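Home | Clubs | Events | Contact

I caught up with Gudrun Engebretsen a little after 4 p.m., right when her robotics club at Grarnberg was getting loud. She's been coaching it for nine years and she talks fast, so bear with my notes!

This season the kids are teaching a robot arm to deal with laundry. "They picked it themselves," Gudrun told me. "I wanted sorting blocks. They said blocks were for babies." The arm is named Sunia (there was a vote, and it got heated), and the team has logged 743 practice grabs with it so far. 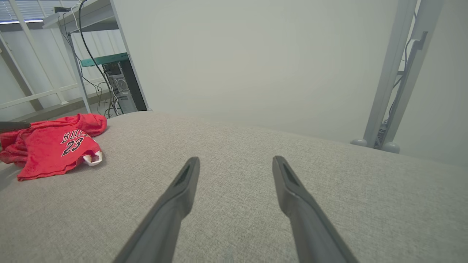
Sunia's gripper open over the cushion, with the red Bulls jersey off to the left.

So why is a shirt so hard? "A block is the same block every time," she said. "Cloth, you drop it and now it's a whole new shape. Ansari's group spent two weeks just on finding a sleeve." She laughed and added, "I still can't fold a fitted sheet, so I keep quiet."

The club has three teams headed to the Dutell meet in October. I asked if she's nervous. "For the kids, no. For the van, yes."

New members can still join, and you don't need to know any coding.

Comments

marcy_t: My son came home and refolded all our towels. Keep it up!!

Pete: Does Sunia do socks?

hallway7: Blocks are NOT for babies

Last updated: October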